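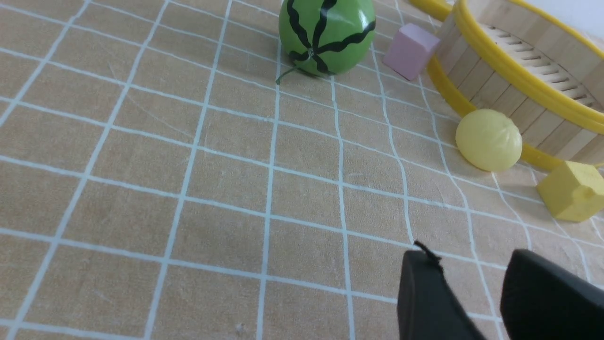
AMIER, Oct 18, 2026

I had two hours at the Minura Toy Fair and spent a silly amount of it at one table of play food. The fair fills both floors of the old Minura market hall, 163 stands this year, and I had a whole plan with stars on the map for the puzzle people and the train people. Then I came in by the side door, walked straight into the pretend kitchen section and the plan was done for!

The stand belonged to Dimaculangan, a little shop I only knew from their mail-order catalog. They had laid out a steamer basket with bright yellow edging and scattered a few things next to it: a green watermelon with wavy black stripes and a curly little stem, some plain cubes in different colors, and a pale yellow piece that I decided was a bun. My niece would have said squash, and I wouldn't fight her on it. The tabletop had a grid of pale lines on it, and I kept wanting to line everything up along the squares.

The steamer was what got me. I grew up with a real one (the bottom scorched black, my fault) and most toy versions I've come across are a plastic tub with a bamboo pattern printed on the side. With this one you get proper slats all the way around, and a lid that lifts off and can sit on the table while you fill the basket. I asked if it was meant for actual cooking and got a very firm no. Toy buns only.

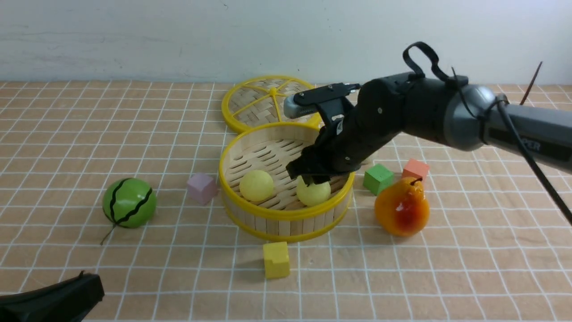
I also liked that they let the plain blocks mix in with the fruit. At our house a cube is tofu on some days and cake on others, and the pear gets steamed along with everything else. The pear at the stand was a good one, by the way – shiny orange with a red blush, and a short dark stem that makes it look a bit grumpy.

The steamer with its lid was 23 dollars at the fair price. The fruit is sold separately, and I did some mental arithmetic there and put a second pear back. They take the full set to the spring fair in April too, if you'd prefer to wait and let the birthday money build up.

I did make it upstairs in the end. Zenolier had a marble run with 796 pieces in it, with a crowd three deep, so I saw mostly the backs of coats. The puzzle people had sold out of the one I wanted. Lunch was a cheese roll on the stairs.

On the way out I went past the steamer again to look at the lid properly. The yellow spokes all come together at a hub in the middle, and I wanted to see how they met the rim.
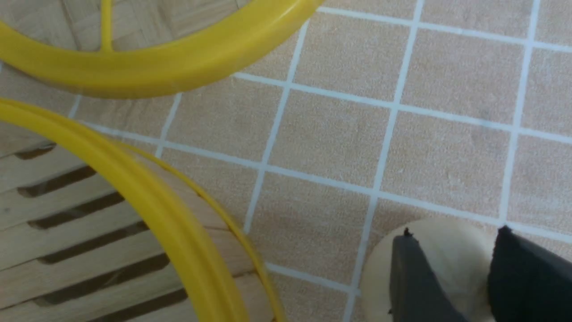

Photo: Minura Toy Fair

Parking is behind the hall, and you want the lower lot, not the one by the bridge. The woman at the coat check told me they'd had almost 2000 people through by early afternoon, and I believe it – the line for the restrooms went past the bakery. Bring cash for the smaller stands. Dimaculangan takes cards but the reader was having a bad day, so I paid with the bills I'd been saving for the puzzle.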